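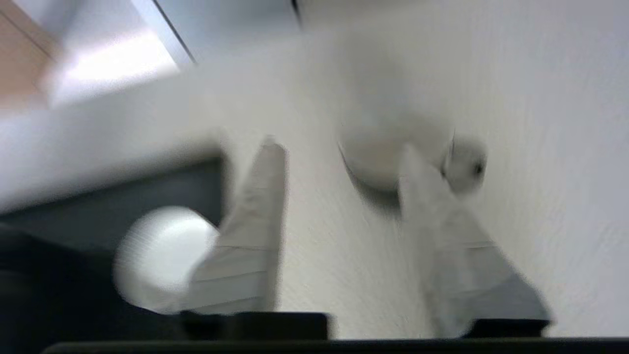
Replacement Fingers and the Equipment Budget for the Coming Year

7 May 2026

The Brenach workshop closed its accounts for April last week, and the equipment plan for the coming year can now be set out. Readers of this blog have asked what a small automation bench costs to keep running once the arm itself has been paid for. The answer lies mostly in parts that wear.

Gripper fingers are the largest recurring item. The workshop used 46 of them over the past year, and the plan allows for the same quantity again. Two suppliers were asked to quote. Vullell offered a set price of $465 per case, with delivery included. Avham was lower on the first order but charges separately for mounting blocks, and its price is held for only 3 months. The Vullell offer has been accepted.

Wrist cameras are the second item. One spare will be purchased and kept on the shelf – a failed camera stops all work at the bench, and the last replacement was slow to arrive. Cables will be ordered at the same time.

A second arm was considered and has been deferred. The Bettencourt model remains the preferred choice, but its controller requires a separate electrical circuit, and the building owner has not yet approved the work. The request will be submitted again with the new floor plan.

Money set aside for the arm will stay in the reserve and will not be moved to supplies. Orders for fingers and the spare camera will be placed before the end of the month.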